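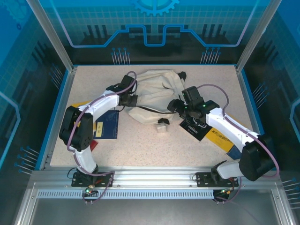

Paper in an Unheated Store: What We Measured at Kokstead
Speaker notes

Slide 1. Start with the building. The Kokstead store is a single-story brick annex with no heating and one exterior door. It holds 642 boxes of bound volumes and loose papers from the Espinoza collection. The boxes went in during August, when the air inside was already humid.

Slide 2. Define relative humidity before showing any charts. Cooling a closed room raises it even when no water enters. Paper takes up moisture slowly, so a short spike matters less than a long plateau. Say this twice. Most questions last time came from people reading the spikes.
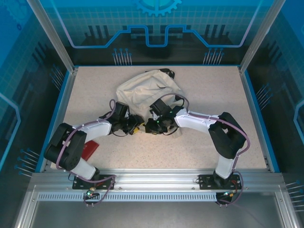
Helen Trask

Slide 3. Logger placement. We used 2 loggers per bay, one at floor level and one on the top shelf. Readings were taken every 300 seconds. The floor loggers by the exterior door read higher all winter. Do not average them with the rest - the average hides the problem.

Slide 4. The Drusico dehumidifier. It was set to hold 50 percent and sat in the center aisle. It held the setting in the aisle and did very little behind the end bays, where the boxes touched the wall. Moving the shelving four inches off the brick did more than lowering the setting. Show the before and after charts side by side and leave them up.

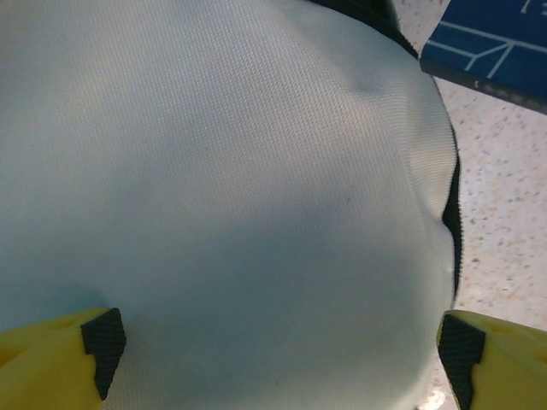
Box material comes next. Lidded board boxes flattened the daily swings. Sealed plastic bins flattened them further but held whatever moisture was packed in with the paper, and we stopped using them. If anyone asks about desiccant packs: they need a replacement schedule, and ours slipped.

Slide 6. Condition survey. We checked 1,443 volumes by hand and entered each one in Iker, our inventory database. Fields were binding, text block, edges, odor.
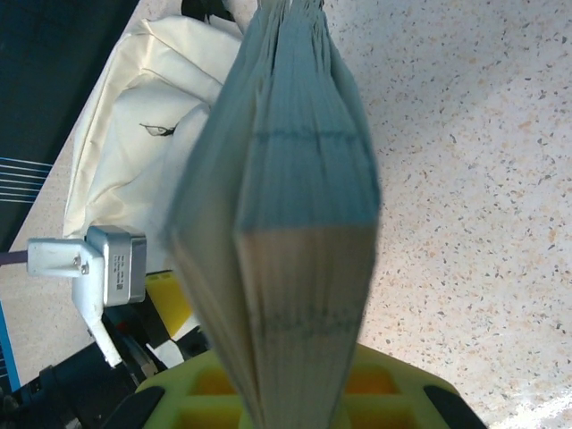 Text blocks change shape with moisture, and the fore edge often shows it before the boards do. Survey staff need to separate that from ordinary handling. A thick book held spine down will fan at the top, as this one does, and the spread alone tells you nothing about storage. Marks on the edges are a separate entry. The two faint dark bands across these pages look like smudged print or a stamp, so they go under "marks, uncertain" and stay out of the staining count. Early on we had both in one field and had to recheck two bays.

Slide 8. Costs. Hand out the sheet, do not read it aloud. Point to the shelving line and the electricity line only.

Questions. Repeat each one into the microphone.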